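Building a Hand-Held Gripper in the Shared Workshop
Handout 4: Finger pads, body fit and first closing tests

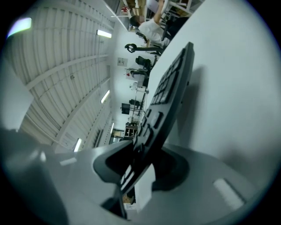

Tyyne Laaksonen asked after the last session whether the pads could be left off altogether, and a plain finger wrapped in rubber tape used instead. They can, for a first test. Tape works for an evening. After that the edge lifts and the grip changes from one pick to the next, so you can't compare Monday's numbers with anything. If you're short on time, build the plain finger first and come back to the pads when the rest of the tool closes properly.

Where we are

By now you should have a printed body, two finger cores and the linkage from Handout 3. If your linkage still binds at half travel, fix that before you do anything below. Most of the binding we saw in July came from screws tightened too far into the plastic.

The finger in the picture has raised ribbed pads laid out in a grid along its length. The pads are smaller toward the tip and get larger and rounder toward the base. Ours follow the same idea. Small pads near the tip bend a little on their own and find the edges of thin parts. The larger ones near the base take the load when an object sits deep in the grip.

1. Casting the pads

Use the two-part mold from the Billarow files. Print it upright, with the grid facing away from the supports. Any support marks left in the grid will show up on every pad you cast, and cleaning them out with a knife takes longer than printing the mold again.

Wipe the mold with release agent and let it dry. Mix the silicone by weight. The workshop scale drifts when it's first switched on, so give it a few minutes. Pour slowly from one corner and tap the mold on the bench until bubbles stop coming up.

Leave it overnight. The room is colder in winter than the data sheet assumes, and strips pulled early have come out with soft corners. If you can't come back the next day, put your name on the mold and leave it on the curing shelf.

Trim the flash with scissors. Don't sand silicone.

2. Bonding the strip to the core

Scuff the face of the core with sandpaper and wipe it with alcohol. Ordinary super glue won't hold silicone to a printed part for long. Use the silicone adhesive in the drawer under the vise and spread it thin. Too much adhesive fills the gaps between the pads from the side and makes the strip stiff there.

Lay the strip from the base to the tip and press as you go. Check that the small pads are at the tip. Two groups last year put a strip on backward and only noticed during the grip test. Clamp between flat boards with baking paper on both sides.

3. Seating the finger in the body

The finger goes into the opening in the body and should slide in with firm hand pressure. If you need a mallet, take it out and file the core – not the opening, which is a pain to repair and means a 16-hour reprint if you crack it.

Once it's seated, move the finger side to side at the tip. A little play is normal. If it rocks, put a layer of thin tape on the core and try again. Then fit the retaining pin.

Keep the cable clear of the opening while you do this. Bram Stevens has pinched his twice, and the break was inside the insulation both times.

4. Labels

Put your group name and the body version on a flat area where your palm won't rub it off. We have several versions of the body in use and they look nearly the same from the outside. The pin holes are not in the same place.

5. First closing test

Close the fingers by hand with the power off. The tips should meet before the bases do. If the bases meet first, the cores are swapped or the linkage is one tooth out.

Now use the motor at the low setting and close on a foam block. Watch the pads near the tip. They should flatten a little and spring back when you open. If a row stays folded over, the silicone wasn't fully cured or the ratio was off.

Next, weigh your test objects and write the weights in your log. The reference part is a steel cylinder of 209 grams. Lift it straight up, hold it while your partner counts to 12, and put it down. Do this until you have three clean lifts in a row. The heavier reference part, 229 grams, is for groups using the larger motor.

Record every drop and where on the finger the part was sitting when it slipped. "Slipped" by itself is no use to you later. "Slipped from the tip, left finger" is.

6. Common faults

Finger returns slowly after opening: the return spring is hooked on the wrong post, or there is adhesive in the linkage.

Part twists in the grip: the two strips are not at the same height. Measure from the base of the core to the first pad on both fingers.

Motor hums and nothing moves: switch off at once. Check the retaining pin. A pin that sticks out on the inside will jam against the body.

Pads tear at the base row: the edge of the opening is sharp. Round it off with fine sandpaper and cast a new strip.

For next time

Bring the finished tool, your log and a spare strip. We start on the trigger and the position sensor. Read the wiring pages in the Räsänen notes beforehand, at least as far as the connector table. Anyone who still needs a motor should write to Bram by Wednesday so it can go on the same order.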